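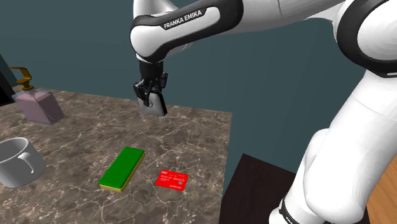 Sponges, and other small things I spend money on

Quick one tonight, dinner is in the oven. Switched to the Denau sponges in December, 2 packs, and I'm not going back. The old ones smelled by day 9. Every time. Gross.

Things I've learned so far -
Wring it out. Stand it on its edge, not flat in the sink.
Green side for pots, never the good pans (ask me how I know).
Microwaving them - tried it, hated the smell, stopped.

Still hunting for a dish soap that doesnt wreck my hands. Tolley was ok but the pump broke. Joubert next maybe, if the store ever restocks.

Ok timer's going. More tommorow.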